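Booking widget double-seating us — troubleshooting log
Posted January, by the front-of-house desk, Cleveo
Status: open

We run a 50-seat dining room and we take our reservations through Drillano. For the past week it has been letting two parties grab the same table, and I've started writing everything down because I can't keep it all in my head anymore.

First time was a Friday, the busy seating. A party of six and a party of four both turned up for the big corner table, both with confirmation emails, both very hungry! I put the four at the bar with a plate of pickles on the house and they were lovely about it. I wouldn't count on that twice.

Things I tried that night — logged out and back in, cleared the browser, restarted the tablet. No change. Then I deleted the table and made it again under a new name, and that made things worse, as the old bookings went on pointing at a table that was gone.

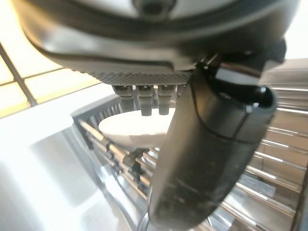
Gray housing with the knurled band, three small pegs underneath.

Next morning I went through the settings one screen at a time. Our turn time was set to 20 minutes. Twenty! People barely get their soup in 20 minutes (our dumplings alone take 22, and I've timed them). So the system thought the table was free again while folks were still buttering their bread. I changed it to two hours and saved.

Worked fine at lunch. By dinner it had gone back to 20. I changed it again, took a screenshot, and it flipped back overnight.

My guess is the Pavden sync. We hooked Pavden up for gift cards when we sold 300 of them over the holidays, and it has its own copy of our hours and tables. I've switched the sync off for now and the two hours has stuck through two dinners. The sister place, Shevchuk, has the same setup and hasn't had any trouble, so I'd like to know what's different on our account.

Still need from support: how to get the old table's bookings back, and whether I can turn Pavden on again without it stomping on my settings. Please email, the phone rings all through service.

Last updated: Friday, 4:10 pm
3 comments | 0 shares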